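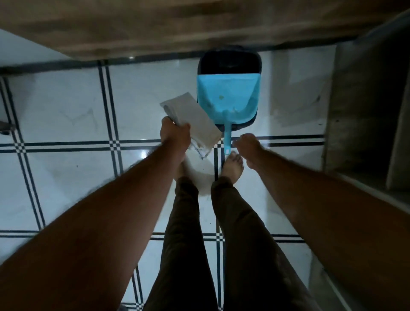 I closed my account at Witlow in September. It took 38 days to get the money out, and I'm writing down how it went in case anyone else is still waiting.

I had $4000 in their savings product, the one that paid interest on stablecoins. When they merged with Wondik the rate dropped and the withdrawal page changed. You used to pick an amount and it went out the same evening. Now there was a form, and the form went into a queue.

My first request was number 428. I heard nothing for 2 weeks. Then I got an email from Seon-mi Do in support asking for a new proof of address - my old one had expired. I sent a gas bill and kept my place in line.

The money came in two parts. The second was short by the network fee, and that fee was listed in the terms, so I let it go.

Jae-hoon Kang asked in the comments last time whether I would move to Ivcombe instead. No. It's in a regular savings account at my credit union now. The rate is lower and I can take it out at the counter.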